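The April meeting of the Aitken Street Community Choir opened at 7:10 in the evening, a little later than planned, as everyone was still catching up over coffee and it seemed a shame to hurry them. 28 members were present, and a very warm welcome went to the new altos from Jakby.

**Minutes of the last meeting**

Read and approved, with one correction: the spring concert was in the Altach Hall, and the parish room was only used for coats.

**Summer program**

There was a long and happy discussion of the summer program. The basses would dearly love another sea song. The sopranos would rather not have three in a row, and after some humming of tunes across the table it was agreed to keep two and put the lullaby between them. Sheet music for the lullaby is still short by 11 copies, so please share for now and bring a pencil!

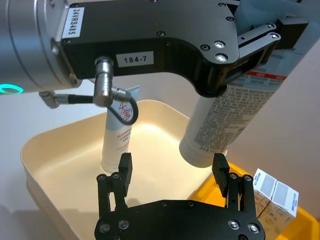
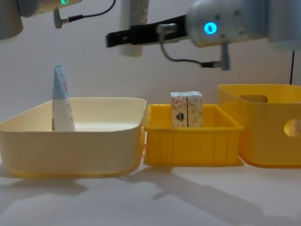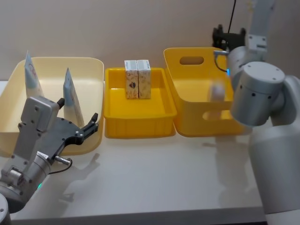 A member asked: are we singing the lullaby from memory at the Tronitz festival?

The first two verses will be from memory and the last one from the page, as the harmony changes there and it would be a pity to spoil it.

**Money**

The balance stands at $500 after paying for the hall. The bus to Tronitz has 43 seats, which leaves room for family members who would like to come along, and they are most welcome. Names on the sheet by the piano, please.

**Any other business**

The piano has been tuned and sounds lovely, apart from the low pedal squeak, which we seem to be stuck with. It was asked that black folders be used at the festival, and anyone without one can borrow from the cupboard. Scarves were talked over again (blue or green) and left for next time.

The meeting closed at 8:45, followed by a run through the opening song.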